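## Hot flushes at night: your questions

**Do I have to give up coffee?**

Probably not altogether. I cut back to 2 cups before midday and noticed a difference within a fortnight. If you're on a third cup by mid-afternoon, start there.

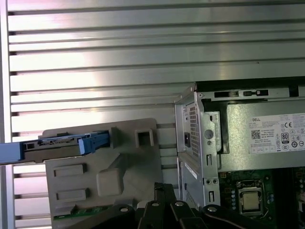

Alcohol was harder for me, I'll admit. Even one glass of red with dinner had me kicking off the doona at 3 am (my poor husband!), so now I save it for weekends away in Clescombe.

**What should I wear to bed?**

Loose cotton or nothing much. I also keep a spare singlet on the bedside table – changing in the dark beats getting up and waking properly.

**How cool should the bedroom be?**

Cooler than you'd think. I open the window for 40 minutes before bed, even in September, and layer thin blankets so I can peel them off one by one. 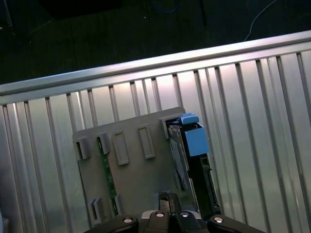
*Ribbed metal panel and top rail, with a white cable behind.*

**Should I see my GP?**

Yes, if you're losing sleep most nights, or if you get sweats with a fever or weight loss. Hormone therapy and other prescriptions help plenty of women, and it's worth asking what suits your history.

**Can I send you a question?**

Please do! I read them all, usually at night – Melina Vrettos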